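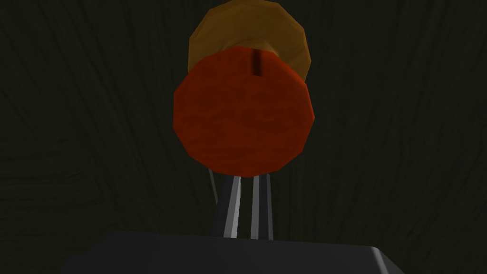
Red and amber, rendered over dark wood grain.

There's a particular kind of optimism that comes with unveiling a small electric ute, and Esi Baidoo has it by the trayload. I caught up with her in the Cetlow workshop on 12/29/19, when most of the country was at the beach, and she was still fussing over the tailgate of the Orach (the company's first proper production model, and a rather handsome little thing in the metal).

The numbers first, because I know some of you will have skipped ahead looking for them. Cetlow quotes 322 kilometres of range from a 54 kWh battery, and a tray that'll swallow a full-sized pallet with the sides dropped. Only 199 will be built in the first run, with deliveries starting in May, and the colour choices are white or a lovely deep green called Nartey.

I drove a prototype for roughly 12 kilometres, out past the silos and back along the gravel, and I came home grinning! The steering is light, the ride firm with nothing in the back, and the cabin has honest rubber floors you could hose out after a muddy weekend. I'd like more bolster in the driver's seat, mind you, and the wind noise around the mirrors needs some work before customers get their keys.

A longer wagon, the Jimska, is already on the drawing board. Baidoo wouldn't be drawn on price, though she did put the kettle on and talk me through the rear suspension for the better part of an hour.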